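Drukley ships Stendumwood 2, locks shared folders by person and not by machine

FOR RELEASE 2019-12-31

Drukley has today put out version 2 of Stendumwood, its file locking tool for Windows PCs that more than one person uses. Free update for anyone already on version 1. New users get 14 days to try it before paying.

What's changed. The old version tied a locked folder to the PC it was made on. Fine until the PC died. The new one ties it to the person, so a folder can be moved to another machine and opened there with the same passphrase. Customers have asked for this since the first release and it has taken longer then we hoped.

Also new: a recovery key, printed or saved at set-up. Lose the passphrase and the key gets you back in. Lose both and the files are gone — Drukley keeps no copy and can't help. Please read that bit twice before clicking through.

Office managers get their own screen. It lists which accounts have locked folders and how big they are, but not what is in them. An admin can switch locking off for a whole office, or allow it only for named staff. This was worked out with Arwood, the reseller, after several of its clients said they would not allow any hidden storage they couldn't see on a list.

"People share computers. Shops, clinics, family kitchens. They want a drawer with a lock on it and the boss wants to know the drawer exists," said Gaétan Charbonneau, head of product at Drukley. "We've tried to do both."

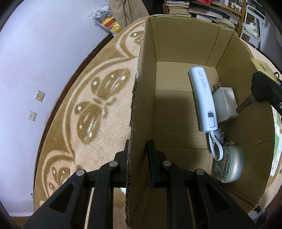
By the Drukley press desk

Stendumwood 2 runs on Windows 7 and Windows 10. Support for Windows 7 will be dropped in April, when the next update is due. Folders made in version 1 are converted the first time they are opened, which can take a while on older disks. Do not switch off part way through. Back up first.

Known problem: locked folders on network drives may show the wrong size untill the drive is reconnected. Fix is being tested.

Rønning will handle sales and phone support in the Nordic countries, all other orders through Drukley direct or Arwood. Price per seat is unchanged. Review copies on request, please say which version of Windows you are running.

Press questions to the Drukley press desk. Phones back on after the holiday, email is being read.

ENDS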